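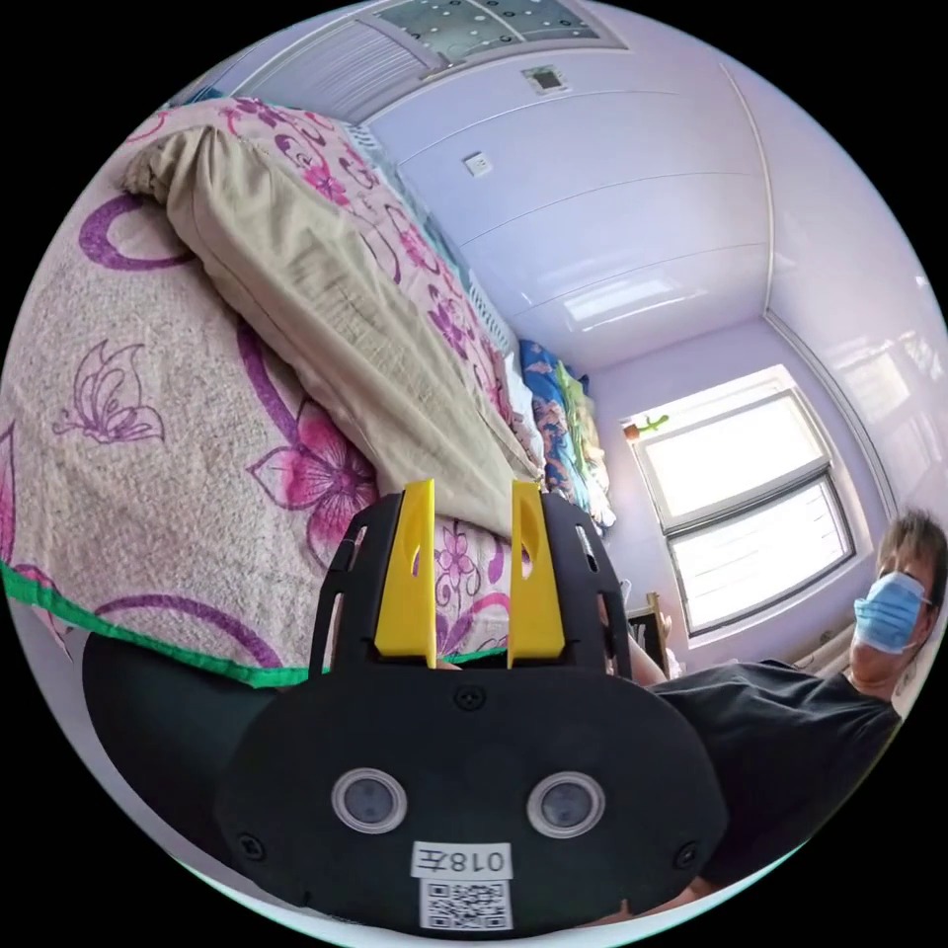
*花被子铺平，米色毯子叠在上头，靠墙的一摞先不动。*

## 换季收被褥和薄裤子的几点小心得

每年到了八月，我就开始惦记着收拾床上这些东西了。薄的还没收，厚的又要往外拿，卧室里花花绿绿堆成一片，看着真叫人头大！收拾了这么些年，慢慢也摸出一点门道，写下来给同样爱囤被子的朋友看看（我家先生总说我囤得太多，我不认）。

**先把床当成桌子用。** 被子铺平，四个角拉一拉，上面就是一块现成的大台面，叠什么都方便，腰也不用弯得太低。我喜欢挑上午十一点左右光线最好的时候动手，布料上有没有污渍、有没有开线，一眼就能瞧见。

**毯子别叠太死。** 绒毛厚的毯子，折两道就够了，再折就鼓成一个包，塞进柜子里占地方，拿出来还全是死印子。叠的时候从中间往两边赶一赶气，顺着毛的方向抹平，最后把开口那一边朝里放，抽的时候才不会散。

**靠墙的一摞按厚薄来。** 厚的垫底，薄的放上面，枕套和床单塞在中间。Halima 教过我一招，把同一套的床单被套都装进它自己的枕套里，找的时候拎一个就全有了，我试过以后再也没翻过箱底。

然后就轮到裤子了。夏天的松紧腰薄裤子最难伺候，料子轻，放在床上一滑就歪，两条腿还老是拧在一起。我的办法是先捏住裤腰提起来，让裤腿自己垂一会儿，轻轻抖两下，拧着的地方多半就松开了。

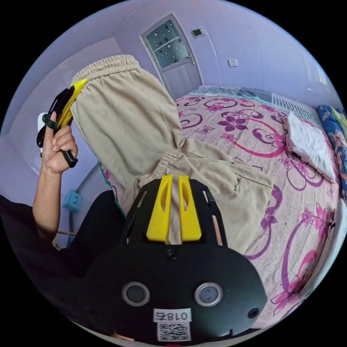 抖顺以后再往床上放，裤腰朝上，两条裤腿对齐了叠在一块儿，裤脚的松紧口也顺手抻一抻。口袋一定要摸一遍！纸巾、零钱、发卡，我都摸出来过。接着从裤脚往上对折，再折一次，最后把裤腰翻过来一包，立着放进抽屉里也不倒。

松紧带最怕长时间绷着，所以别用夹子夹着裤腰挂一整季，时间久了腰头就松垮垮的，穿着直往下掉。要是实在想挂，对折搭在衣架横杆上就好，横杆上缠一圈旧毛巾，也不容易留下那道硬印。

还有樟木片，每个抽屉我放两片，用小布袋装着，不直接挨着浅色衣服。收好的被褥过六个星期左右拿出来透透气，挑个大晴天，把窗户打开，在床上摊半天再放回去，盖着会舒服许多。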